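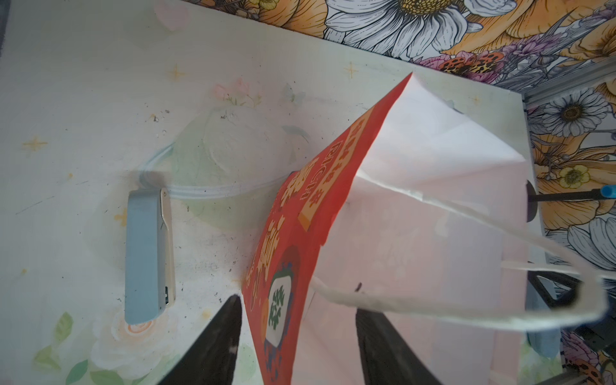 Red front, white sides, twisted paper handles: one of the gift bags on the flowered table.

Print this article | E-mail to a friend

The Right Way to Fill a Paper Bag

By Omprakash Rathore

Cường Nghiêm had already put the kettle on when I came up the stairs in Colholm, and he went on talking over the noise of it, so I missed the first part of what he had to say about handles. I did catch the end. "And that's when you find out what kind of bag you bought," he was saying, and he laughed, and then he had to tell me the whole thing over again, which I didn't mind a bit.

Cường has been making up snack bags for neighbors, cousins, former coworkers and the children of all of the above for more winters than he cares to add up. He does it under the name Festoretti, which began as a family joke and somehow ended up on a rubber stamp. This January he has 40 bags to fill, and 25 of those are going to the same apartment building, where his aunt Lü lives on the ground floor and hands them out herself. She is 84 and has opinions on what goes in.

"She wants mints," he told me. "Every year, mints. I say to her, people like chocolate, people like something crunchy, and she says yes, yes, put those in too, but after a big meal a person wants a mint." He shrugged in the way of a man who has been losing the same argument for a long time and has come to enjoy it.

I asked him where he starts, thinking he would say with the sweets. He starts with the bag. He likes paper ones for the look of them, especially in red, with the big gold characters, and he opens each one all the way before anything goes near it, pushing the side folds out from the inside until it will stay up by itself.

"A bag that's half open will fight you," he said. "You put one packet in and it leans, you put in another and it goes right over on its face. So I open it, I stand it up, and then I go have some tea and see if it's still standing when I come back." (I think the tea may be the important part, though he didn't say so.)

After that he likes to have the packets out where he can look at them. Some people line everything up like a shop counter, and his sister is one of them, but Cường prefers a heap in front of the bag. He says he chooses better from a heap. The colors jump out at him, and he can tell right away if he has too much purple or if there's one lonely orange thing that needs company.

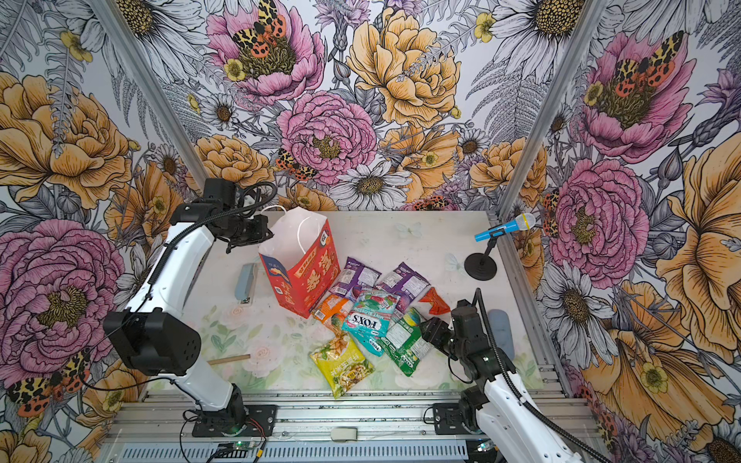 Waiting to go in: purple wrappers, a green one, and a packet of Fox's with "Mint Blossom" across the pink strip.

The mints, I should say, are not allowed in first. Cường's rule is that flat packets go down against the sides and anything small and loose goes in afterward to fill the gaps. The small ones give him the most trouble. "They're lovely, everybody wants them, and they go straight to the bottom and hide," he said. "Then I get a phone call in the spring. Cường, I found another one!"

We got onto the subject of plastic, as I suppose one always does now. He doesn't love it, but he keeps a few plastic bags with handles folded up in a drawer, and on a wet day a paper bag that has some distance to travel may get one. He learned that the hard way, on the walk to the bus, with 2 bags that gave out before the corner and a stranger very kindly chasing toffees down the sidewalk.
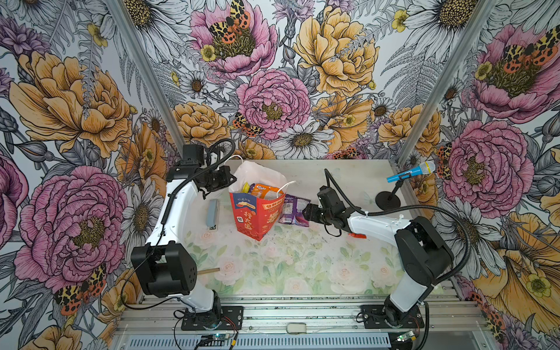
His favorite moment comes near the end, when the bag is nearly full and one bright packet is still showing over the top. He leaves it like that on purpose. A gift you can see a little way into is friendlier, he thinks, and children in particular will forgive you a great deal if there's something orange sticking out.

I wondered if he ever staples them shut. He looked a little hurt. "For a raffle, maybe. For family, no. Aunt Lü would have it open in the hallway anyway, to check." A fold at the top is as far as he'll go, and even that he leaves off if the bag is going only as far as next door.

There was a time when he thought of making a proper business of it. A friend had picked out a name, Festex, which Cường said sounded like something you'd use on a bathroom floor, and they got as far as pricing ribbon before they both lost interest. He seems happier with it this way, up in the room with the flowered walls, the radio going, changing his mind over a single packet for longer than the job strictly calls for.

Before I left he gave me a bag of my own to carry home, and told me to hold it from underneath until I got to the street. I ate the mints on the train.

Contact us | Copyright Colholm Neighbors' Page. All rights reserved. | Back to top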